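Puvcombe Sewing and Alterations Room
Walk-round checklist, December
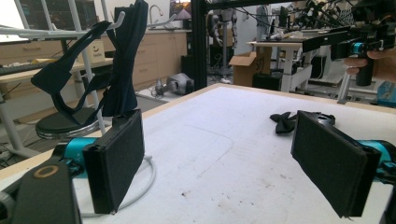

How often does the big table need to be checked for rough edges?
Once a month, and again any time it has been moved. Run a dry cloth along the edge band. If the cloth snags, sand the spot and tape it until it can be fixed.

Checked by: Charmaine Hendricks
Read by: Declan Keogh

1. Worktable top
OK. Scuffs and gray marks, surface only. Specks of dirt on it, to be wiped down before light fabrics go out.

2. Table edge band
OK. No snags on the far or left side.

3. Cables
ACTION. Thin white cable lying on the tabletop. Clip it or put it away when not in use. Same comment as last time.

4. Garment rack
OK, with comment. The navy piece with the long straps hangs low over the stool. Straps should be looped up so they don't catch on anyone sitting down. Load limit for the rack is 60 pounds.

5. Stool
OK. Seat tight, no wobble. Push it under the table at closing.

6. Sink and faucet
OK. No drip after 2 minutes. Keep the keyboard well away from the splash area.

7. Drawers
ACTION. One runner sticks. Sachiko has the replacement on order from Tessier.

8. Loose items
Black bow left on the table. Goes in the trim box.

9. Walkway
OK. Measured 27 inches at the narrowest point, by the cabinet.

Items 3 and 7 stay open. Cillian Ó Dubhghaill to sign them off at the next round.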